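Flisusbridge Old Buildings Forum > Interiors > Walls
Thread: Bare brick indoors, how do I hang anything on it
Started Nov 22, 2021

mortarboard_merike
We have taken over the ground floor of the old Girkach workshop and one long wall is bare brick. Everyone who walks in says how lovely it is. They say it with a hand on the wall and then they look at the hand.

My problem is smaller than the dust. I need to put things up. Opening hours, a fire notice, a calendar, a framed map that weighs more than it should. So far I've tried masking tape (lasted until lunch), the blue putty (left a greasy dot and took some brick with it) and those removable plastic hooks, 2 of which are on the floor behind the radiator where I'm choosing to leave them.

The landlord says holes are fine "within reason" and will not be drawn on what reason is. What do people do?
Merike Org

tuckpoint_ted
Drill the mortar, never the brick. Plug, screw, done. Mortar can be patched by anyone with a spoon. A cracked brick face is there for you to look at forever.

grumblewick
Respectfully, no. Old lime mortar has the holding power of stale cake. You put a plug in it, hang your map, and some months later you have a map on the floor and a sort of sandy funnel where the plug was. Drill the brick, dead center, small bit first, no hammer setting until you know what you've got.

tuckpoint_ted
I've hung an 81 pound mirror off mortar joints. Still there.

grumblewick
Cement mortar, I assume.

tuckpoint_ted
It was mortar colored.

pans_and_plaster
Before this goes the way the chimney thread went: Merike, take a key and scratch the joint somewhere low down. If it comes away like sugar, listen to grumblewick. If the key complains, listen to Ted. For paper notices neither of them matters and you shouldn't be drilling at all.

mortarboard_merike
Scratched it. Sugar by the door, and further along it's hard as anything and a different gray. So presumably I'm to listen to grumblewick on the left and Ted on the right.

grumblewick
Someone repointed half of it. Common. They usually run out of money or enthusiasm near the door.

loftlife_63
Has nobody mentioned sealing it? We did ours with a matte sealer, two coats, and it's been great. No dust on coats, tape sticks, you can wipe it. I honestly don't know how people live with it raw.

grumblewick
People live with it raw so that it can dry out. Put a plastic skin on an old solid wall and the damp goes looking for another exit. It tends to choose the face of the brick.

loftlife_63
Ours is an inside wall with a heated room on the other side. Where is the damp supposed to be coming from?

grumblewick
Up.

loftlife_63
It's on the third floor.

grumblewick
Then you may keep your sealer.

pans_and_plaster
There are breathable ones. They cost more and look like nothing, which is what you want. Try a patch behind a cabinet first. Some of them bring up the orange in a way that is fine in a pizza place. And vacuum the wall before you do it. Yes, the wall. With the soft brush. I did mine in July with the windows open and filled a bag and a half.

mortarboard_merike
I vacuumed the wall this afternoon. A man delivering envelopes watched me do it and didn't ask.

It is an outside wall, so I'm leaving the sealer alone for now. Where does that leave the paper notices? I can't drill for a piece of paper. It feels like an admission.

ullska_road
Brick clips. The spring steel ones that grab the top and bottom of a single brick. No holes. We have them all over the Ullska Road kitchen, for towels and a spice rack and one truly ugly clock.

tuckpoint_ted
Only works if the mortar is set back from the face. If it's flush there's nothing for them to bite.

grumblewick
Agreed.

pans_and_plaster
Somebody save this page.

ullska_road
Also measure your bricks before ordering. I bought a pack for the standard height and our bricks are a standard all of their own. I have 63 clips in a drawer if anybody has very slightly smaller bricks.

mortarboard_merike
Mine go in and out. Some joints are deep enough to lose a pencil in. I may take a few of those off you.

inkandpaste
I do signs for a living and my answer is the dull one. Don't put the notice on the brick. Put a board on the brick, two screws, and then put every notice you will ever own on the board. Cork, painted ply, a length of picture rail, whatever suits. You make the hole once and the argument is over.

loftlife_63
A cork board on exposed brick. Might as well have plastered it.

inkandpaste
You say that, but every exposed brick office I've ever been called to had bits of paper all over it within a month. Hours, rotas, please rinse your cup. It's a question of whether they're in one place or wandering about.

hsinyi_c
We gave up on the board and went with paper and tape, which I know is the wrong answer in this thread.
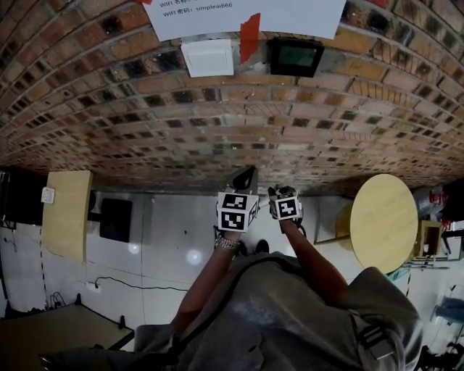
Juška Shared Studio, Rooms and Fittings Team

The wifi sign is an ordinary white sheet, name on one line and password on the next, with red tape at the corners. You'll see a strip of the tape hanging down at the lower right. I use a cloth tape with a strong glue for this and press it across the joints as well as the brick faces. On a flat brick it does well enough. On a rough one it holds on to the high spots and sulks over the rest.

My advice on position is to put paper next to something you already have to look for. The light switch is right underneath ours, so anybody who can turn on the lights can find the wifi. Before that the sign was by the sink and I was asked for the password every day of my life.

One other thing for Merike, on living with brick in general: we have pale tile on the floor and it is not a forgiving combination. Red dust on white tile shows by mid morning. A dry mop along the foot of the wall first, then a damp one. If you go in with the wet mop straight away you're painting.
Hsin-yi Chien

mortarboard_merike
"You're painting" is exactly what I did yesterday. There's a pink tide line the whole length of the room. Does it come up?

hsinyi_c
Warm water and patience. The grout takes longer than the tile. An old toothbrush if you have visitors coming and a grudge.

tuckpoint_ted
Question for Hsin-yi. How did they fix the switch plate? Ours sits on a surface box and sticks out like a doorbell.

hsinyi_c
It was there when we came, so I can't claim it. I've never had it off. If you're starting from nothing I'd ask the electrician about cutting a box into the wall and what happens to the bricks around it, and get the second answer in writing.

grumblewick
Cutting a square hole in an irregular wall is how you meet the rubble in the middle. Surface box every time. Paint it if it offends you.

inkandpaste
I wouldn't paint it. White plate on red brick is at least findable in the dark. I've been to a place where they matched the plates to the wall and everyone was patting about for the lights.

pans_and_plaster
Back to tape for a second. Cloth tape leaves glue behind on brick, and glue on brick is there for good unless you enjoy wire brushes. If the sign is going to stay, fine. If you change your notices every week you'll end up with a patch that looks like a luggage label.

hsinyi_c
True. We don't move it. New password, new sheet, same corners.

loftlife_63
On a sealed wall it peels straight off. I only mention it.

grumblewick
You do only mention it.

ullska_road
Could you laminate the sheet and use a dab of hot glue on the mortar? I've seen it done for Christmas lights. It pops off with a putty knife.

tuckpoint_ted
Pops off with mortar on it, in the sugary bits.

ullska_road
Right side of Merike's wall only, then.

mortarboard_merike
Report so far, for anyone who lands here with the same wall.

Map is up. Hard mortar end, Ted's method, two plugs. I stood under it for a while with my arms out and nothing came down.

Fire notice and opening hours are on a narrow painted board by the door, into brick, grumblewick's method. Small bit first, slow, no hammer. It took ages, and the dust that came out was a beautiful color and went everywhere. The landlord came by, counted the holes and said that was reason.

Calendar is waiting for ullska_road's clips. I've measured four bricks and got four answers.

Wifi sign is taped up over the light switch, and I used red tape too as it was all the shop had. One corner has let go already.

tuckpoint_ted
What does the map weigh, out of interest?

mortarboard_merike
Bathroom scales say nothing, then six, then nothing. Heavier than the calendar.

grumblewick
Go and look at it again in spring. If there's a little pile of sand on the floor underneath, that's the plug.

mortarboard_merike
There is always a little pile of sand on the floor underneath.

ullska_road
Clips going in the mail tomorrow. I've put in a dozen, and the clock if you want it.

mortarboard_merike
How ugly?

ullska_road
It has a rooster on it. Postage is on me.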